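Cup-stacking sessions at the kitchen table: my tips after a winter of doing them

22 December 2020

I do demonstration work for Skillora from home, which means I spend a fair part of my week holding a pair of grippers and tidying up cups so that a learning system somewhere can work out how tidying up is done. Cups are the bread and butter of it. You tip them over, pick them up, stand them, put them away, and then you do it all again with the cups lying some other way. I started in June and I've picked up a pile of small household tricks along the way, so I'm putting them on the page with my other table and kitchen tips for anybody else who has just signed up (there seem to be a few of you, judging by my inbox!).

Tipped-over cups are where most people start, so I'll start there too. 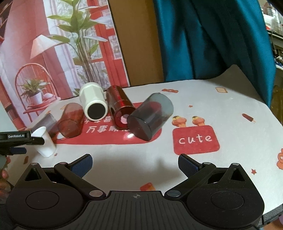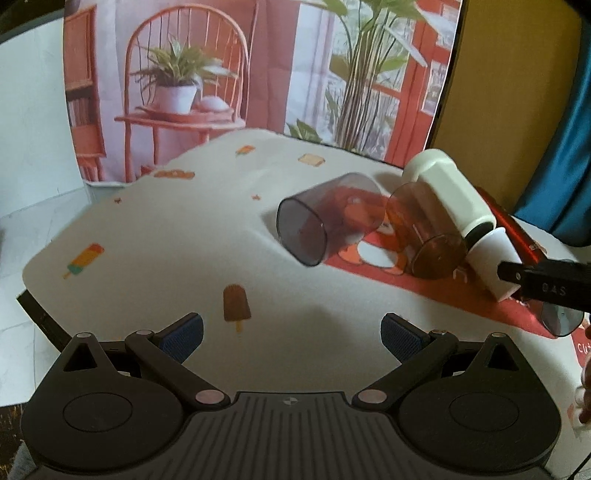

One reader wrote in to say she'd been setting her cups out in a tidy row every single time, and her whole first batch came back with a note asking for more variety. She'd thought neat was what they wanted. She now shuts her eyes and gives the lot a gentle push with her forearm before each go, and asked me whether that was cheating.

It isn't cheating at all, it's the best thing you can do. I do much the same. If every cup starts in the same spot, the system learns the spot and doesn't learn much about cups. Push them, roll them, let one lean on another. If something rolls off the table, pick it up and carry on with the next go.

The cloth

Use one. A bare tabletop is slippery, and a cup on its side will scoot away the moment a finger pad nudges it. A cloth slows it down just enough. I like the wipeable sort with a bit of give underneath, and I don't iron it. A few folds are fine, although a big ridge right under the cup you're after can be a pain, so smooth those out with your palm between goes.

Patterned or plain? My coordinator at Skillora is happy with either and asks for a change now and then, so I keep a small stack of cloths in the bottom drawer and swap them over at lunch. Patterns show crumbs less, too. Cheap ones from the party aisle are perfectly good. Wash them cold and hang them by the short edge, otherwise you get a peg mark dead centre that takes ages to drop out.

Choosing your cups

Mix them up. See-through ones, solid ones, shiny ones, something in paper. See-through cups are the awkward customers, and I gather they're awkward for the learning system as well, which is a good reason to give it plenty of them. The colour of whatever is under the cup comes straight through the wall, and I've closed the gripper on thin air more than once when I misjudged the rim. Go slowly on those. Slow and sure beats a quick grab that you have to fix.

Paper cups want a light squeeze. Close until the pads touch, then a whisker more, and stop. Squash one and you can usually push it round again from the inside with your thumb, but once it has a proper crease it'll never stand straight, so put it in the recycling and get another. I buy mine in sleeves of 100 and a sleeve lasts me ages.

Wipe plastic cups with warm water and a drop of dish soap, then dry them with a lint-free cloth. Greasy fingerprints make them slide in the pads. Skip the dishwasher for anything thin! I lost a lovely set that way. They came out looking like dropped hats.

Standing a cup up from its side

This is the one I get asked about most. My way:

Come in with one hand near the open end and the jaws either side of the wall.

Close, lift a little, and only then turn your wrist. Turning while the cup is still touching the cloth drags everything with it.

Lower until the base touches flat, wait a beat, then open.

Back the fingers straight out. If you swing them out sideways you'll knock it over again (I still do this when I'm tired).

If two cups are tangled up together, use the second gripper to steady one while you take the other. It feels clumsy for the first week or so. Try it with your elbows tucked in near your ribs and it gets easier quite quickly.

When you fumble it

Keep going. I used to stop and start over whenever I dropped one, and I was throwing away perfectly useful material. The instructions from my lot are to recover if you can, the way you would if you were doing the dishes, and to mark the go as a drop afterwards. Other outfits may have different rules. Hostura, where I did a short stint before this, wanted clean goes only, so do read your sheet.

Keeping a tally

I keep a school exercise book by the kettle and put a stroke down after each go. My best month was 723 and my worst was 438, the one where the whole house had a cold. I find the book far handier than doing it on the laptop, because my hands are full and a pencil can live behind my ear. Write down which cups you had out as well. When a note comes back saying they want more of this or fewer of that, you'll know what you've already sent in.

Looking after your hands

Your thumbs will tell you about it. I do a stretch every half hour, palms flat on the bench and fingers spread, and I have a wheat bag that goes in the microwave at the end of the day. Hold the handle as you'd hold a jar you're not trying to open. Everyone death-grips it at first.

Take your rings off as well, and push your sleeves up. A floppy cuff will clear a table in one swipe.

Cleaning the pads

The textured pads pick up fluff, and once they're fluffy they lose their bite. A soft toothbrush, dry, brushed along the grooves. For anything sticky I use a barely damp cloth and let them air for a good while. No methylated spirits, no nail polish remover. I tried baby wipes once and they left a film that made every cup behave like a bar of wet soap.

Give the joints a look while you're there. Cloth threads wind themselves round the pins, and tweezers get them out in a second.

Light

Shiny cups throw glare about. A sheer curtain over the window does wonders, and so does moving the table back a step. I stop when the afternoon sun gets low and do my wiping down then, which fits in nicely with getting tea on.

Storing it all

Cups go in a lidded tub, stacked by size, with a sheet of kitchen paper between the thin ones so they don't jam. If two do get stuck, stand the outer one in warm water and put cold in the inner one, then twist. Cables get a loose loop and a bread tag. Cloths on top, lid on, under the bench until morning.

Next time I'll do bottles with screw caps, which are a whole other kettle of fish, and I've had 95 goes at those so far with a good many of them rolling under the fridge.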